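ドラマ『Tedau』の第三シーズンについて

印刷する | メールで送る

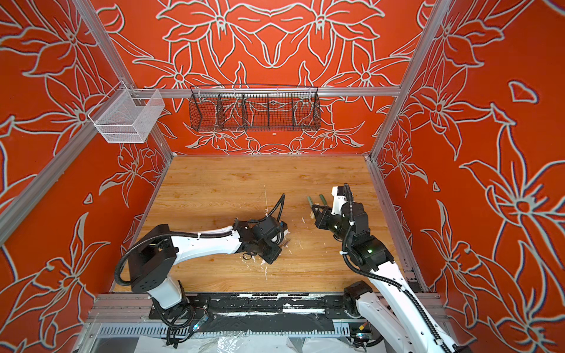
大きな花の線画が描かれたオレンジ色の壁

配信サービスSuvanoの連続ドラマ『Tedau』について、読者の皆さまから続きの質問をたくさんいただきました。今月の便りでは、わかっていることをまとめてお伝えします。

第二シーズンは八月に最終話が配信されました。港町の古い旅館を守る姉妹の物語で、最後は妹が手紙を開ける場面で終わっています。あの手紙の差出人がだれなのか、まだ明らかになっていません。

制作会社Rampersadによりますと、第三シーズンの脚本はすでに書き始められているそうです。ただし、撮影の日程はまだ決まっていません。脚本を担当するGuadalupe Barajasさんは、当会の質問に対して「手紙の答えは必ず書きます。少し時間をください」と返事をくださいました。

姉の夫を演じたDumisani Van der Merweさんは、次のシーズンには出演しない予定です。舞台の仕事と重なるためだと聞いております。私は彼の静かな話し方がとても好きでしたので、残念に思います。

当会が行いましたアンケートには、326名の方が答えてくださいました。そのうち304名の方が「続きを見たい」を選びました。いちばん好きな回は第一シーズンの第四話で、嵐の夜に客が全員で台所に集まる話です。

なお、これまでの全19話は、Suvanoで今も見ることができます。日本語の字幕は第二話だけ少し遅れて表示されることがあり、Suvanoには連絡をいたしました。音楽を集めたCDは、Zodlowから2955円で発売されています。

次の便りでは、旅館の場面の音楽についてご紹介する予定です。ご感想はこの便りへの返信でお送りください。

このページを印刷 | 友だちにメールで送る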